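# Reading a Chipmaker's Quarterly Report at the Kitchen Table
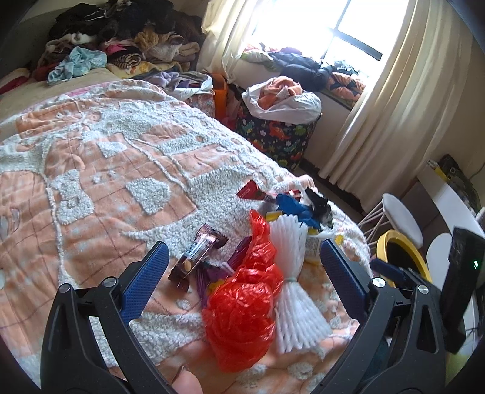 *A red plastic bag and a bundle of white strands on the bed.*

These notes are for households that hold a few semiconductor shares and keep the paperwork at home. Thirty minutes per report is enough.

**Before the release**

- Write down last quarter's revenue and the company's own forecast for this one. Use one sheet per company.
- Note the release time. Most reports come out after the market closes.
- Keep the sheets in a single ring binder, newest in front.

**Reading order**

1. Go to the forecast first. Compare the midpoint with the analyst estimate. If a company guides to $1,000 million and the estimate was $1,075 million, the shortfall is 7 percent.
2. Find inventory on the balance sheet. Divide it by quarterly cost of goods sold and multiply by 90 to get days on hand.
3. Check gross margin against the same quarter a year earlier. Seasonal products distort a comparison with the previous quarter.
4. Read the segment table last. Segments get renamed, so copy the names exactly as printed.

**Worked entry**

Steinar Kárason's sheet for Whitlock, August:

| Item | $ million |
|---|---|
| Forecast, low | 900 |
| Forecast, high | 1,000 |
| Midpoint | 950 |
| Estimate | 1,075 |

**Storage**

Pencil fades less than thermal print. Photocopy broker slips from Stakeo on the day they arrive and staple the copy behind the sheet. Dividend statements go in a separate folder, sorted by tax year. Shred duplicates after filing, and keep purchase confirmations until the shares are sold and the return for that year is closed.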